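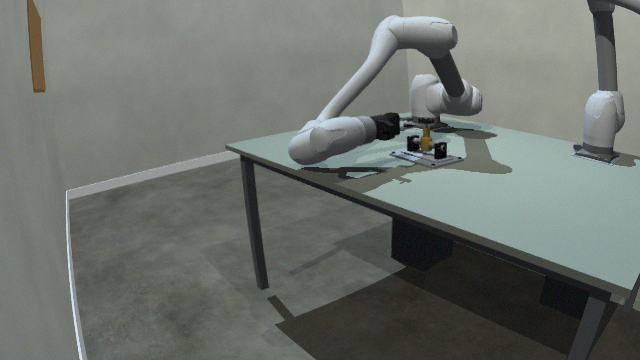
工单主题：Pondach球场电子记分牌卡在37比2，比赛还在继续，记分牌已经下班

状态：已解决（现场规避），固件修复待发布
产品：Clornitz记分牌控制器，配Dunoda计分端
场地：Pondach板球场，Bataineh杯小组赛
优先级：提交人填的是“最高”，系统默认改成了“普通”，提交人又改了回去

问题描述（提交人：主场计分席）

第一局打到中段，主队2人出局、37分，记分牌显示37/2，一切正常。接下来那一球，投手投出宽球，击球手追着跑了一分，裁判的手势做得比较含蓄，我们在Dunoda里先记成了普通得分。裁判随后补了一个很不含蓄的宽球手势，我们按了撤销，改记宽球。

从这一刻起，记分牌就不动了。Dunoda平板上的分数照常往上走，观众手机上的直播页面也照常往上走，只有场边那块大牌子坚持37/2。主队后来连着打出几个边界球，全场鼓掌，牌子不为所动。客队队长跑来问是不是有什么罚分规则他没听说过。

我们已经做过的事：
重启平板。没用。
重启Dunoda。没用。
拔掉控制器网线，吹一吹，插回去。没用，不过心情好了一点。
拍打控制器外壳。没用，外壳是金属的，手疼。
在群里问有没有人会修。得到很多表情。

请尽快处理，茶歇之前最好能动起来。

支持回复一

您好，工单收到。请先确认下面几件事，并把结果贴回来：

记分牌右下角的链路灯是常亮、闪烁还是熄灭。
Dunoda设置页里“输出设备”一栏写的是什么。
控制器菜单里的“最后接收”一项，时间有没有在走。
记分牌上除了比分以外，轮数、击球手得分这些栏目是否也停住。

另外请不要再拍打外壳。

提交人回复

链路灯在闪，闪得很有活力。
输出设备写的是“Pondach主牌”，状态“已连接”，绿色的。这个绿色我已经看了一下午，越看越不信。
最后接收的时间在走，每投一球都会更新。
轮数停住，击球手得分停住，投手栏也停住。只有右上角的时钟还在走，所以观众至少知道自己在这块牌子前面坐了多久。

补充一点，客队那边有人建议用粉笔在旁边立一块黑板。黑板已经立起来了，目前它的在线率比Clornitz高。

支持回复二

谢谢，信息很有用。链路灯闪、最后接收在更新，说明数据包一直到得了控制器，网线和交换机可以排除。平板那边也没有问题。控制器收到了数据，但没有把它画到牌子上。

请在控制器上进入“诊断”，选“接收日志”，往上翻到出问题的那一球，把那几行原样抄过来。菜单要长按确认键才会出来，短按会进入灯板自检，灯板自检会让全部灯一起亮。

提交人回复

短按了。全部灯一起亮了。场上暂停了一会儿，裁判往这边看了很长时间。

日志如下，手抄的，标点可能不准：

收包 正常 比分37/2 已显示
收包 正常 得分加一 已显示
收包 撤销 比分回到37/2 已显示
收包 宽球 拒绝：球序号小于当前值
收包 正常 拒绝：球序号小于当前值
收包 正常 拒绝：球序号小于当前值

后面全是同一句，从那一球一直拒绝到现在。我不懂球序号是什么，但我看得懂“拒绝”，我在择偶市场上见过。

支持回复三

找到了。

每投一球，Dunoda会给数据包编一个球序号，控制器只接受序号往前走的包，这样做原本是防止网络抖动时旧包晚到，把新比分盖掉。按撤销的时候，Dunoda会把序号退回去，控制器也应该跟着退。您的控制器在撤销这一步退了比分，没有退序号。

如果撤销之后记的是合法球，Dunoda会立刻把序号补上，控制器顶多漏掉一次刷新，看牌子的人一般察觉不到。可您撤销之后记的是宽球。宽球不占一轮里的合法投球数，Dunoda就把它挂在原来那个序号下面，再加一个小标记。控制器这一版固件不认识小标记，只看到序号比自己手里的小，于是拒收。拒收之后又会触发保护模式，把本局剩下的包一并当作旧包处理。

也就是说，控制器认为你们整个下午都在给它发昨天的报纸。

现场处理步骤（比赛进行中可以操作，每球之间完成即可，不需要裁判叫停）：

一、在Dunoda里打开“输出设备”，点“Pondach主牌”，选“暂停输出”。平板继续正常计分，不要退出比赛。

二、在控制器上长按确认键，进入“诊断”，选“重置局内序号”。请注意旁边一项叫“重置比赛”，两项只差一个词，后者会把两队名字一起清掉，恢复成出厂的“主队”和“客队”。

三、控制器会问“是否保留当前显示”，选“是”。

四、等30秒。期间牌子仍旧显示37/2，属于正常现象，虽然看起来和故障一模一样。

五、回到Dunoda，点“恢复输出”，再点“发送完整状态”。一定要点完整状态，只恢复输出的话，牌子要到下一球才会动。

六、核对比分、出局数、轮数和两名在场击球手。和纸质记分册对，别和黑板对。

做完之后，本局内请尽量不要用撤销键改宽球。确实记错了，先按原样记完，再到“本轮明细”里编辑那一球，走编辑通道不会动序号。

提交人回复

按步骤做了，活了。

第二步差点选到“重置比赛”，手已经放上去了，旁边的人咳了一声。建议贵司在下一版里把这两项隔远一点，中间放点别的，放个广告也行。

第五步点完整状态的时候，牌子一下子从37/2跳到了实际比分，看台上有人以为主队在几秒钟里打出了板球史上最猛的一轮，起立鼓掌。击球手也举了一下球棒致意，他那一球其实是放过去没打的。

第六步核对，比分一致，出局数一致，轮数一致。击球手那一栏两个人的名字对调了，击球端的那位显示在非击球端。平板上是对的。这个算同一个问题吗？

支持回复四

算同一个问题的尾巴。跑了奇数分，两名击球手换端，控制器在保护模式里错过了这些换端，恢复时拿的是旧的站位。请在Dunoda里点一下“交换击球端”，再点一次换回来，控制器会重新取一遍站位。个人得分不受影响。

顺便问一句，当时那个宽球，跑出来的那一分您记到了谁头上？

提交人回复

点了两下，站位对了。

那一分一开始记给了击球手，改成宽球之后全部归到额外得分里了。他本人来问过，我们给他看了规则，他说他知道规则，就是来问问。

另外有个疑问：客队下一局击球，要不要提前做一遍重置？我们这边投手的准头，今天大家都看见了，宽球只会多不会少。

支持回复五

不需要。换局的时候Dunoda会新开一组序号，控制器会跟着清零，保护模式也会一并解除。问题只会在局内出现，而且必须是撤销之后紧接着记宽球才会触发。单独撤销没事，单独宽球也没事。

无球（no-ball）我们刚才在测试台上试了，撤销后改记无球同样会卡住。腿得分和漏接得分不会，它们占合法球。

为了安全起见，换局休息时可以看一眼控制器首页，左上角如果没有小锁图标，就说明不在保护模式里。

提交人回复

看了，没有小锁。

第二局过程：宽球很多，我方投手对自己要求不高。全程没碰撤销键，有一球确实记错了，按您说的在“本轮明细”里改，牌子正常刷新，只比平板慢了一拍。还有一次裁判先举手又放下，大家都屏住呼吸看计分席，我们把手从平板上拿开了，等他想好再记。

最后几轮赛况紧张，牌子一直跟得上。黑板那边倒是停更了，负责写的人光顾着看球。

赛果就不写进工单了，和故障无关，也不太想提。

支持回复六

很高兴能用了。以下内容供内部归档，也请场地方留存。

原因：控制器处理撤销指令时只回退显示内容，没有回退球序号。随后若收到不占合法球数的记录（宽球、无球），会误判为过期数据并进入保护模式，直到换局或手动重置。

影响范围：使用Clornitz控制器并由Dunoda推送数据的场地。单独用控制器自带键盘计分的场地不受影响，键盘上没有撤销键，记错了只能心里有数。

规避办法：见支持回复三。

修复计划：固件开发组已在测试台上复现，改动不大，计划随11月的固件一起发布。两个重置菜单项的名称和位置也会调整，不放广告。

还有一件事需要场地方配合。您的控制器在上传诊断信息时，设备名称填的是“别碰”，后台里叫这个名字的设备不止一台，我们找了一阵。方便时请改成场地名称，路径是“设置”里的“本机信息”。

提交人回复

名字改好了，现在叫“Pondach主牌别碰”，算是双方各让一步。

归档之前再补几条现场观察，有没有用你们自己判断：

太阳偏西以后，牌子下面那一行额外得分看不太清，调了亮度也就那样。不急。

“发送完整状态”这个按钮在平板上藏得很深，要往下划一整屏才看得到，戴着手套划不动。计分席那天有点冷。

提示音能不能关？控制器每拒收一个包会“嘀”一声，我们当时以为那是它在工作，听着还挺踏实。

Dunoda那边的绿色“已连接”，希望在控制器拒收的时候换个颜色，黄的就行，红的怕吓着人。

支持回复七

逐条回复：

额外得分一行的可读性已转给硬件组，请在下次比赛的同一时段拍一张照片附到新工单里。
“发送完整状态”可以固定到首页，长按按钮，选“置顶”。
拒收提示音在“设置”里的“声音”下面，可以关，不过建议换成长音再保留，至少听起来像坏消息。
连接状态颜色的建议已登记为功能请求，和本工单关联，有进展会通知您。

如果两场比赛内没有再出现同样的情况，系统会自动关闭本工单。需要重新打开时，直接在下面回复就行。

提交人回复

置顶了，长音也换了。试了一下，隔壁场地的守场员当场抬头找救护车，先调成中等音量。

工单可以关了。黑板我们留着。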